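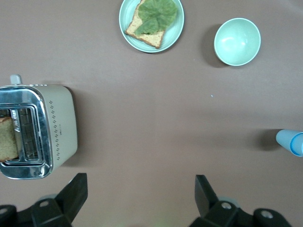

Section 3. Setting Up a Public Petition in Gratico

Before you create a petition, decide what you want it to do and who has the power to do it. Gratico will let you skip this step. It will let you skip nearly everything, and the result will still look like a campaign. Most rights petitions are signed quickly, by people whose minds are on something else. Write for a reader who is looking at your page over a slice of toast with a lettuce leaf on it and who will give you the length of one bite. If the request isn't in the first two lines, that reader won't find it.

3.1 Create the petition

1. Sign in and open Campaigns, then New Petition.

2. Enter the name of the office or body you are petitioning. "Our leaders" is not a body. If you are asking the Nillstead city council to add housing protections to its civil rights ordinance, enter the council.

3. Type your request in the Ask field. Use one sentence with one verb the council can carry out. "Stand with families" is not something that can be placed on an agenda.

4. Paste your supporting text. The Improve button will offer to make it "more powerful." In our tests it mostly added adjectives. Leave it off and have someone outside your group read the draft.

5. Choose Save as Draft. Do not choose Launch yet.

Note: The Suggested Goal box fills in 2,000 for every new petition, whatever the size of the town. The number has no legal meaning. Check whether your local rules set a threshold, and replace the default with that figure if they do.

3.2 Set the signer rules

1. Open Signers and turn on Require ZIP Code. Council staff tend to set aside names from outside the district, and they have a point.

2. Turn on Confirm by Email. Your total will go up more slowly. The names you lose at this stage were unlikely to survive a check anyway.

3. Set Display Name to Initials Only. People who sign in support of marriage or housing equality may have employers or relatives who search for them.

4. Under Partners, clear the box marked Share with Loron Network. It is checked by default.

Caution: Clearing the box stops future sharing only. Names collected while it was checked have already gone out, and we know of no working way to call them back. Do this before you launch.

3.3 Read the dashboard with care

The Momentum score runs from 0 to 99. Gratico does not publish how it is worked out. We have seen it climb overnight on a petition with no new signatures. Do not quote it to reporters or put it in a grant report.

The Matheson add-on claims to show "supporter intensity." It appears to measure how long a browser tab stays open. Treat it accordingly.

3.4 Deliver the petition

1. Close signing and export the list as a CSV file.

2. Remove duplicates by hand. The built-in filter misses people who signed with 2 email addresses.

3. Print a copy for the clerk and ask for a dated receipt.

4. Keep the receipt with your records. The Delivered badge on your petition page appears when you click a button, whether or not anything was handed over.

Continue to Section 4, Speaking During Public Comment.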